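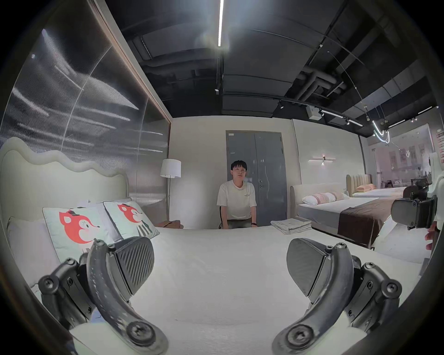
Grelwood opened its doors to the public on 11th December, the first time the furniture works has done so in 2 years. I went with a friend who is fitting out a guest house and wanted to see how the upholstery side is run.

The works is a 36 kilometre drive from Taipe, the last stretch on gravel. Parking was in the paddock behind the timber store. Entry was free, but you had to sign in at the gate and wear closed shoes.

We started in the frame shop. Most of the timber is bought in already dried, then cut and glued on site. The saws were off for the day, so it was easy to hear the guide. After that came the cutting room, where fabric is laid out on long tables and marked with chalk. Grelwood takes customers' own material as well, though they ask for a sample first and won't cut velvet they haven't seen.

The upholstery room was the busiest. One of the staff was covering a chair seat and answered questions while she worked. Curved edges take her the longest, she said – the fabric has to be eased around a bit at a time and the padding checked by hand. A plain square headboard is much quicker and the price list reflects that.

Foam comes from Nenell and the castors and brackets from Grutent. There were 62 colours in the fabric book, a lot of them creams and greys.

Lunch was a sausage sizzle in the yard. The tea urn ran out before one o'clock, and there wasn't much shade. Tours were capped at 100 people and ours was full, so book early if you want a morning spot.

Seconds were for sale near the exit. My friend put a deposit on two bedside tables, to be picked up in February. The next open day hasn't been set.

We use cookies to improve your visit to this site. Accept all | Manage settings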